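Playtesters wanted for Dindo!

Hello, I'm Musyoka Lema, and I make games under the name Trisden (it's just me and my sister Mushi, who does all the music). We've been building Dindo for ages now, a card and puzzle game where you run a ferry company on a river that keeps changing course, and I badly need people who haven't seen it before to come and break it.
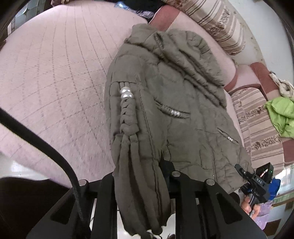
You don't have to be any good at games! I'd love a mix, so if you play cards every night or you've not touched a controller since school, please get in touch. You'll get a build with the first 59 levels and 114 cards, and I'd ask you to play for 2 evenings a week until September, then fill in a short form. Moan as much as you like in it.

I can't pay, sorry, but every tester gets the full game and their name in the credits. PC only for now, and you need to be over 18.

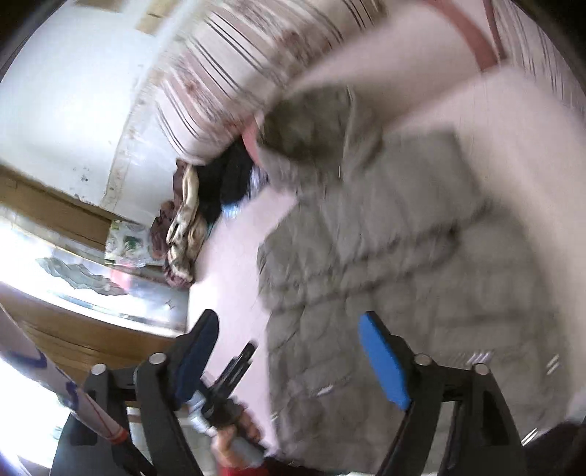
A grey quilted one on the pale pink sheet

To join in, send me a message through the Trorance forum with "Dindo tester" in the title and tell me the last game you gave up on. I'm taking names until Saturday, May 20, 2023.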